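Team Clitden: what went wrong with our folding robot

Our project was a two-armed robot that picks up a T-shirt and folds it on a table. We named it Clitden after the dorm where we came up with it, and most of this report is about one fault that ate up half of July.

The problem

Shirts kept slipping. The robot would grab a shirt, lift it, and somewhere in the lift one side would let go. We did 50 runs with the same settings and 13 of them ended with a dropped shirt, which is a lot when you have to reset the table every time!

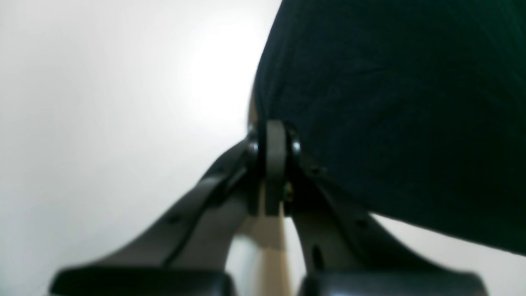 My first guess was the fingers. I figured the pads were too smooth for cotton, so I spent a whole evening gluing on rubber strips (and pulling them off again, because they made no difference at all). Then we blamed the camera software. Also wrong.

The clue was in the log file. On every bad run, the motor current in one gripper dropped at line 412 of our lift script – always the same spot.

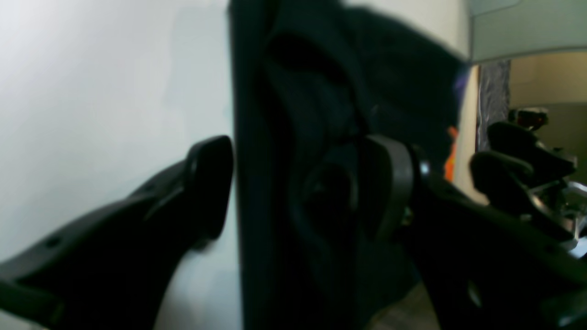
That line switches from "close" to "hold," and hold was set to 56 percent of closing force on one arm only. I had typed that in during early testing to stop a motor from overheating, then forgot it was there. Pretty embarrassing, but at least it was easy to fix.

We raised the hold force, added a temperature cutoff so the motor is still protected, and moved both arms' settings into one file.
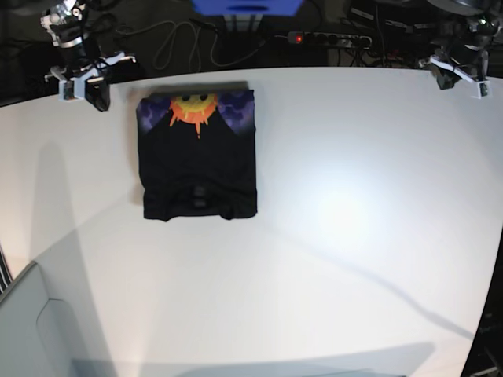
What I would do differently

Read the logs first, glue things later. I'd also write down every temporary setting with the reason next to it. The cutoff still needs a longer test, and I want to try it on heavier stuff like sweatshirts before we hand the code over to the next group.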